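Fokar shared workshop – Build a Gripper Arm at Home
Session 4 notes: sim before metal

Read these before you touch the bench arm. Bring laptop, charger, safety glasses, your own hex keys (the shop set is missing the 2.5 again).

Recap from last time
Arm is the Plisusmont kit, two finger gripper, printed pads. Everybody should have base and shoulder bolted down by now. If your shoulder still wobbles, redo the grub screw, dab of threadlocker, leave it overnight. Don't crank it. Aluminium hub strips easy.

Wiring: servo power and logic power stay seperate, grounds joined. Colour code on the whiteboard is the right one, the one in the kit booklet isn't.

Why we sim first
A dropped part in the sim costs nothing. A dropped part in the garage costs a pad, sometimes a servo. Also lets you try silly grips.

Setup
Install Ametepe from the shop drive, not the web (older build, but our scene files load in it). Open the Fovadell scene pack. 973 MB, so copy it at the shop and save your home data. Load time on an old laptop is about 30 seconds. If the arm shows up lying on its side, you've got Y-up ticked. Untick.

Grip settings to start with
Closing speed: low. Slower than you think.
Force limit: 82 in the slider, then work down till it slips, then back up a bit.
Friction: leave default for the first run. Change one thing at a time and write it down.
Random seed: 3245 for everyone, so we can compare results across the table.

Round objects
Flat pads on a round thing touch over a tiny patch. Too low and the object pops up out of the fingers, too high and it squirts down. Aim for the widest part, or a hair below if you're coming from underneath. Watch for anything raised on the surface – a ridge under one pad tips the whole grip. Turn the object or turn the wrist so the ridge sits in the gap.
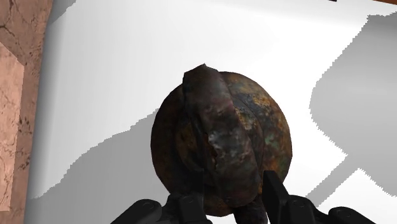 Fig. 3. Rusty sphere held from below, raised band running down between the two fingers.

Shadows look blocky at low quality. Doesn't matter, physics is the same. Leave quality low if your fan is screaming.

Try at home
Same grip, wrist turned a quarter. Note what the object does when you lift.
Then drop the force limit until you lose it. Record the number.
Optional: swap in your own mesh. Keep it simple, check the units, centimetres vs metres gets someone every time.

Next session we go to the real arm. Pads glued beforehand please, the contact cement needs a good few hours and teh smell is awful with the roller door down.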